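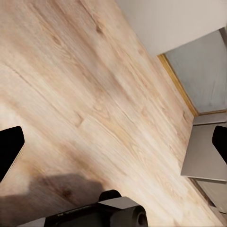 Pavimento de madeira clara, com nó e junta entre tábuas.

Início | Opinião | Construção | Manutenção | Arquivo | Contactos

A ficha de materiais devia acompanhar a chave

20/12/2025

Quem recebe um apartamento novo recebe, em regra, um conjunto de chaves, os comandos da garagem, os contratos de fornecimento por activar e uma pasta. A pasta contém manuais de electrodomésticos, certificados das instalações e, nos casos mais cuidados, plantas com o traçado das redes. Raramente contém uma lista completa dos materiais aplicados, com designação comercial, referência, lote, acabamento e produto de limpeza compatível. Defendo que essa lista devia ser entregue em todos os casos, em formato normalizado, e que a sua falta devia ser tratada como defeito de entrega, ao mesmo nível de uma porta desempenada ou de uma torneira por montar.

O argumento é sobretudo económico. A maior parte das intervenções de manutenção num fogo durante a primeira década incide sobre revestimentos: pavimentos riscados, tintas manchadas, juntas de silicone degradadas, tampos com humidade infiltrada. São trabalhos pequenos. O custo de cada um depende menos da mão-de-obra do que da possibilidade de identificar o material existente. Quando a identificação falha, a reparação pontual converte-se em substituição integral do compartimento.

No empreendimento Rutden, cuja assistência pós-venda acompanhei do lado da fiscalização, um dos primeiros pedidos registados referia-se a uma zona danificada do pavimento de uma sala. Faltavam duas tábuas. O empreiteiro já não tinha sobras, o fornecedor tinha descontinuado a tonalidade e a ficha de obra dizia apenas «madeira clara, acabamento mate». O orçamento para substituir as tábuas afectadas era modesto; o orçamento aprovado, que incluía lixagem e reenvernizamento de toda a divisão, ficou em 1.275 euros. A diferença corresponde ao preço de uma informação que existiu em obra, constava de uma guia de remessa e foi deitada fora com as embalagens.

O que a designação genérica não resolve

A linguagem corrente das memórias descritivas foi feita para vender e para licenciar. «Madeira clara» abrange espécies, derivados e imitações com comportamentos muito diferentes perante a água, a abrasão e a radiação solar. O mesmo se aplica a «inox», «pedra natural» ou «tinta plástica lavável». Para efeitos de manutenção, o dado útil é o sistema: suporte, camada de ligação, revestimento e protecção de superfície.

Tome-se um verniz de base aquosa. Sobre uma superfície assim tratada, um óleo de manutenção não penetra; forma uma película gordurosa, retém poeira e compromete a aderência da demão seguinte. Sobre uma superfície oleada, pelo contrário, um detergente muito alcalino remove a protecção em poucas limpezas. Os dois acabamentos podem ser indistinguíveis à vista desarmada quando novos. O morador escolhe o produto pelo rótulo da prateleira, e a deterioração surge meses depois, já sem relação aparente com a causa.

Nos metais a situação é semelhante. O aço inoxidável escovado tolera mal os abrasivos aplicados em sentido transversal à escovagem, e algumas chapas vendidas para interiores trazem uma camada orgânica transparente destinada a reduzir as marcas de dedos. Essa camada altera o protocolo de limpeza: os produtos de polimento comuns danificam-na de forma irregular e irreversível. 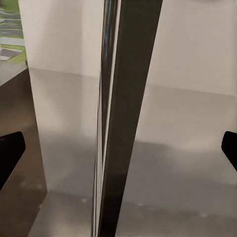

A informação sobre a presença ou ausência dessa camada existe sempre na origem. O fabricante conhece-a, o distribuidor transcreve-a na factura sob a forma de um sufixo na referência, e o instalador recebe-a sem lhe atribuir valor. Perde-se no ponto da cadeia em que deixa de ser necessária para a montagem e ainda não é necessária para a conservação.

Há aqui uma assimetria que me parece pouco discutida. O instalador tem o documento e não tem interesse nele; o proprietário tem o interesse e desconhece que o documento existe. Uma obrigação de transferência custa pouco a quem a cumpre e poupa bastante a quem dela beneficia. É o caso típico em que uma regra contratual funciona melhor do que a boa vontade das partes.

Objecções

A primeira objecção que se ouve é a do custo administrativo. Elaborar uma ficha por fogo exigiria horas de técnico que o promotor não quer pagar. A objecção teria peso se a informação tivesse de ser produzida de raiz. Não tem. As encomendas são feitas por fracção ou por piso, as aprovações de amostra ficam registadas em acta e os boletins de recepção identificam os lotes. O trabalho adicional consiste em copiar campos de um lado para o outro. Em Rutden, depois do episódio descrito, a preparação retroactiva das fichas levou 12 dias úteis a uma pessoa, com arquivos incompletos e fornecedores pouco colaborantes. Feita durante a obra, teria ocupado uma fracção desse tempo.

A segunda objecção é comercial. Alguns promotores receiam que a divulgação de marcas e referências permita aos compradores confrontar o preço de venda com o custo dos materiais. O receio é compreensível e, a meu ver, irrelevante. O comprador paga por um bem e tem direito a saber de que é feito. Ninguém aceitaria um automóvel sem indicação do óleo do motor com o argumento de que essa indicação permitiria calcular a margem do construtor.

A terceira tem mais substância: as fichas desactualizam-se. Um proprietário repinta, outro troca o tampo da cozinha, e o documento inicial passa a descrever um apartamento que já não existe. É verdade. A solução consiste em tratar a ficha como registo aberto, com uma linha por intervenção, e em transmiti-la com o imóvel em cada venda ou arrendamento. A imperfeição do registo ao fim de vários anos não anula a sua utilidade nos primeiros, que são também aqueles em que correm as garantias. 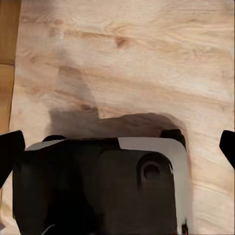
Sobre as garantias convém ser preciso. Muitos conflitos entre condóminos e construtores arrastam-se em torno da origem do dano: defeito de aplicação ou uso indevido. Se o construtor nunca comunicou o modo de conservação adequado, a alegação de uso indevido fica frágil. Se o comunicou por escrito, com identificação do produto, a posição de ambas as partes torna-se mais fácil de avaliar. A ficha protege o comprador diligente e protege igualmente o construtor que trabalhou bem. Custa-me perceber por que motivo as associações do sector a encaram como um encargo.

Formato e suporte

Existem no mercado plataformas de gestão que prometem resolver o problema. A Sarkar, que administra vários condomínios da mesma zona, adoptou há alguns anos a aplicação Nimik, onde cada fracção dispõe de um separador para materiais. A estrutura de dados é razoável. O preenchimento, nos casos que consultei, limita-se a fotografias sem legenda e a uma ou outra factura digitalizada de lado. Um campo de texto livre chamado «Observações» concentra quase tudo o que interessa, sem possibilidade de pesquisa.

O suporte é secundário. Uma folha impressa, guardada numa bolsa de plástico dentro do quadro técnico, cumpre a função tão bem como uma base de dados, e sobrevive melhor à mudança de administrador e à caducidade das licenças. Importa o conteúdo mínimo, que proponho nos seguintes termos:

- compartimento e elemento (pavimento, parede, tecto, tampo, rodapé, caixilho);
- designação comercial, referência completa e lote;
- fabricante e distribuidor, com contacto;
- sistema de aplicação, incluindo primários, colas e betumes de junta;
- acabamento de superfície e, quando existir, protecção adicional;
- produtos de limpeza admitidos e produtos excluídos;
- periodicidade recomendada de renovação;
- quantidade de material de reserva entregue e local onde ficou guardado.

O último ponto merece insistência. A reserva de material é a medida de manutenção com melhor relação entre custo e benefício e é a mais vezes esquecida. Para pavimentos em tábua defendo um mínimo de 3 por cento da área aplicada, do mesmo lote, armazenado na horizontal em local seco. Para tintas, a reserva em lata tem vida curta, e é preferível registar a fórmula de afinação. Para azulejo, uma caixa fechada por cor.

Também a fixação de objectos beneficiaria de um registo deste tipo. Conhecer a constituição das paredes (alvenaria, gesso cartonado simples ou duplo, com ou sem reforço) determina a bucha a utilizar e a carga admissível. Na ausência desse dado, o morador fura por tentativa, ou adia a decisão e deixa os quadros pousados em cima dos móveis. As duas condutas são racionais perante a informação disponível. A primeira produz, além disso, uma quantidade apreciável de furos mal tapados, que reaparecem como litígio no fim do arrendamento.

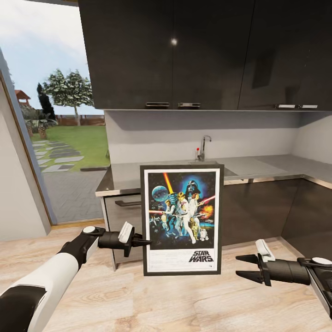 Quem deve impor a obrigação

A via legislativa é lenta e tende a gerar modelos excessivos. Uma ficha com dezenas de páginas obrigatórias seria preenchida por decalque, como sucede com outros documentos da construção, e perderia valor ao ritmo a que ganhasse volume. Prefiro a via contratual, com duas alavancas.

A primeira é o contrato de empreitada. Basta uma cláusula que faça depender a libertação da última retenção da entrega das fichas completas, verificadas por amostragem pela fiscalização. O empreiteiro repercutirá a exigência nos subempreiteiros e pedirá os dados no momento em que são fáceis de obter.

A segunda é o fornecedor. A Momia, fabricante de vernizes e óleos para madeira, passou a incluir em cada embalagem uma etiqueta destacável com referência, lote e instruções de conservação, pensada para ser colada na documentação da obra. A etiqueta foi introduzida em Fevereiro e tem um defeito: o adesivo é fraco e descola em pastas expostas ao calor. O princípio, ainda assim, está certo. Coloca a informação fisicamente junto do produto, no formato em que será necessária, e reduz a transcrição manual, onde se concentra a maioria dos erros.

Falta resolver o parque existente. Nos edifícios já habitados, a reconstituição integral é cara e pouco realista. Recomendo um critério de oportunidade: cada vez que se executa uma reparação, regista-se o que foi encontrado e o que foi aplicado, mesmo que o resto da fracção continue por identificar. A administração do condomínio pode aplicar o mesmo critério às partes comuns, a começar pelos pavimentos de circulação e pelas caixilharias, e exigir a ficha correspondente como anexo de qualquer factura de obra antes de autorizar o pagamento.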